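Keeping Puzzle Boards and Wooden Toys in One Piece

Posted 28/05/2019 by Kanyarat Phuthong

I love a wooden puzzle. I have 27 of them on the shelves in our back room, most of them from yard sales, and I've picked up a few tricks for keeping them clean and complete. Try one tonight!

Wiping down painted pieces
Two drops of dish soap in a bowl of warm water, a soft cloth wrung out until it barely feels damp, and go over each piece quickly. Never soak them. Painted wood swells at the edges and then the 8 won't go back in its spot, ever (ask me about my first Jaidee set). Dry on a towel, paint side up, overnight.

Getting crumbs out of the slots
A dry toothbrush is great for this, and for narrow slots I fold a pipe cleaner in half. Turn the board over and tap the back a couple of times first – you'll be amazed what falls out.

Sticky pieces
Rub the sides with a bit of plain candle wax and buff it off. If a piece still jams, sand the edge lightly with very fine paper, a few strokes at a time, and test the fit as you go.

Marking the sets
My friend Valdir Holanda pencils a little letter on the back of every piece, one letter per puzzle. Such a good idea! I did all of mine in October and cleanup is so much faster.

Check the numbers before you put it away
Long number boards are the easiest of all to check, so do it while the board is still flat on the table. Run your finger along from the 1 and say them out loud. Ours has the numerals sitting in a bright blue sea with little painted fish, and crabs on the plain wood below, and kids will happily do the whole inspection for you if they get to say hello to the crabs.

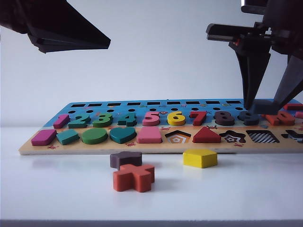
Storing long boards
Stand them on edge like books, with a wide elastic band around each one, or slide them flat under a bed. I keep the loose pieces in a zippered mesh bag clipped to the board – much nicer than digging through a toy bin.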